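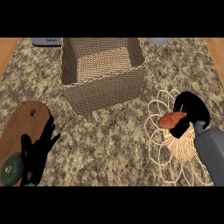 Figure 1. Simulated tabletop task with two arms. The right gripper holds the small wicker basket by its rim; the left gripper is open above the cutting board.

Handout 6: Notes on the Demonstration Visit to Flelwood
Introduction to Automation, Silthorpe Technical College
Issued Nov 11, 2024

1. Purpose of the visit

Students enrolled in the course attend one outside demonstration per term. The present visit is to the Quaye Laboratory at Flelwood, which has held an open day for partner colleges each June and a smaller session in the fall. The fall session is restricted to 60 visitors and includes time at the operator stations. These notes cover the material shown in the main room and should be read before the written report is begun.

2. The simulated task

The laboratory runs its tabletop exercises in a simulator called Hisus before any of them is tried on hardware. Figure 1 is taken from one such exercise. The work surface holds kitchen and household articles of several kinds, including a large woven basket toward the back and a smaller wicker basket with a rounded reddish-brown food item in it. The item sits partly over the rim, and students should consider what this means for the arm. A grasp on the rim supports the basket at one side only. If the wrist tilts during transport, an item resting high in the basket may shift or fall.

The operator must also plan a path over the surface. Thin openwork articles, such as the looping cream-colored structure under the small basket, are difficult for collision checking. A coarse collision model may treat the openings as solid, while a model with too little detail may miss the strands altogether. The laboratory's practice is to raise the load clear of such articles before any sideways motion.

3. Use of two arms

Each arm is controlled separately. One arm may carry an object while the other waits, steadies a second object, or prepares the next grasp. Waiting is a planned state and is entered in the task script with its own position. Reports that describe the waiting arm as "off" will be returned for correction.

4. Trial records

The exercise set shown at the session contains 2,181 recorded trials. Of these, 422 were set aside for testing and were not used in training the controller. Students will receive a printed extract and should note the following terms.

Success: the object is at rest in its assigned location when the trial ends.
Partial: the object was lifted but is not in its assigned location.
Fault: the trial was stopped by the software or by the operator.

A trial in which the basket arrives without its contents is entered as partial.

5. Conduct at the laboratory

Visitors remain behind the yellow line while hardware is powered. Bags are left in the lobby. Photography is permitted in the main room only.

6. Written report

Submit a report of no more than 400 words. State the task observed, describe one grasp and its likely points of failure, and explain how the simulator and hardware demonstrations differed. Sketches may be attached and do not count toward the limit.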